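Workshop > Wood & Finishes > Caring for an oiled table top

Keeping an Oiled Table Top in Good Shape

An oiled top takes more looking after than a varnished one, but it is easier to repair. A scratch in varnish means stripping the whole surface. A scratch in oil can be sanded and wiped over in an evening.

Weekly cleaning
Wipe with a cloth wrung out in plain warm water, then dry with a second cloth. If the top feels greasy, add a few drops of dish soap. Skip anything with ammonia or bleach, and skip the spray polishes – the silicone in them stops new oil from soaking in.

Water rings
White rings are moisture near the surface. Leave them overnight first. Many fade without help. If the ring is still there at breakfast, rub a little oil along the grain with a soft cloth and leave it for 12 hours.
Black rings have gone deeper, usually from a wet can or an iron pan. Sand those out by hand.

Sanding and re-oiling
1. Clear the top and wash it. Let it dry overnight.
2. Sand with 120 grit along the grain, then 180. Don't press harder over the stain or you will leave a dip.
3. Vacuum the dust and wipe with a barely damp cloth.
4. Put on a thin coat of oil. I use Medura hard oil. A can costs more than the Brallby one but goes further.
5. Wait 15 minutes and wipe off everything that has not soaked in. Sticky tables come from skipping this.
6. Repeat the next day.

Lay used oil rags flat outdoors to dry, or put them in a jar of water with a lid. Balled-up rags can catch fire.

Curved edges
A flat sanding block cuts facets into a curve. Wrap the paper around a piece of old pipe insulation and use long strokes. Go lightly on the end grain – it drinks oil and turns darker than the rest.

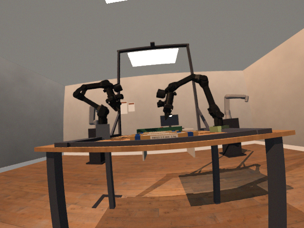

A light orange wood tone on a curved top.

Pale tops yellow over time. Move bowls and mats every month or so, or their outlines will show.

Comments

skolik75: Does this work on beech? Mine is 12 years old and has never been oiled.

oakandash: Should do. Test under the edge first.

workbench37: Pipe insulation is a good tip. I had been using a sponge.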